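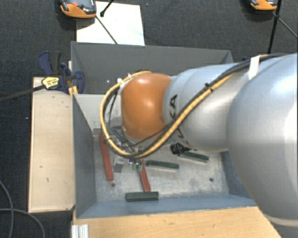 买一台机器人，要花多少钱？我猜你会先想到那条大胳膊的价钱。我以前也这么想！后来我开始帮厂里做设备采购的计划，第一次交上去的单子只写了一行“机械臂，一台”，结果被退了回来，上面画了一个大大的问号。胳膊光秃秃地送来，什么活也干不了呀。你看那根粗粗的黄色电缆，绕着橙色的关节弯了一大圈，旁边还跟着黑色的线，用扎带捆在一起。电缆要钱，扎带要钱，装着红条和绿条的灰色金属箱子也要钱，连箱子边上夹着的那个蓝黑色夹子，都得有人记在单子上。

所以我现在列单子，会先问自己：这台机器人要干什么活？

比如说，我们想让它从箱子里把一根根彩色的长条拿出来。那它得有“手”吧？机器人的手叫夹爪，多半是跟胳膊分开卖的。夹鸡蛋的手和夹铁块的手可不一样，就像你吃面条用筷子，喝汤用勺子。要是买错了手，胳膊再贵也白搭。

然后我会问，要拿的东西有多重？每台机械臂都有一个“最多能拿多重”的数字，夹爪自己的重量也要算进去！有一回我们比较两家的报价，一家叫Clurnel，一家叫Rokar。Rokar那台便宜不少，我高兴得差点当场就选它了。可是一算，装上夹爪以后，剩下的力气就不够拿我们的零件了。唉，只好把它从名单上划掉。

还有一件事特别容易忘，就是时间。你在网上买一盒彩笔，可能过两天就到了。机械臂可没这么快。Clurnel说要等12个星期，夹爪是从另一家叫Nedov的公司订的，又有自己的时间表。如果夹爪先到，胳膊没到，夹爪就只能躺在纸箱里睡大觉。我会在墙上贴一张长长的纸，把每样东西哪个月到都写上去，写错了就用贴纸盖住。（那张纸现在贴纸比字还多。）

好，东西都到齐了，钱就花完了吗？还没有呢！电缆跟着胳膊弯来弯去，时间长了会磨坏，所以要买备用的。人也要学习怎么用它，上课要交学费。机器人动起来力气很大，周围还要留出安全的地方，有时候得装围栏，围栏也不便宜。

我们来玩一个小小的算账游戏吧。假装你有200个金币，要开一个机器人小工坊：

胳膊：120个金币
夹爪：28个金币
电缆和备用件：15个金币
箱子、夹子和桌子：10个金币
学费：12个金币

加起来是185个，还剩15个。先别急着拿去买冰淇淋！我会把它留着，写上“万一”两个字。万一电缆短了一截呢？万一箱子太高，胳膊伸进去会碰到边呢？这种事我都碰到过。箱子那次，我们换了个矮一点的，又等了好久。

你可能还想问，能不能买二手的？可以呀。有一家叫Karamanlidis的店专门卖用过的机械臂，擦得干干净净的。价钱低，可是要问清楚它以前干过多少活，还能不能买到零件。我通常会带上一张问题清单去，问得人家直挠头。

如果你也想试试做计划，可以从家里的东西开始，比如养一缸小鱼。除了鱼和鱼缸，还要写上什么？鱼食、水泵、换水的管子……写完拿给大人看看，让他们找找你漏了哪一样。我第一次写的时候，把插座给忘了。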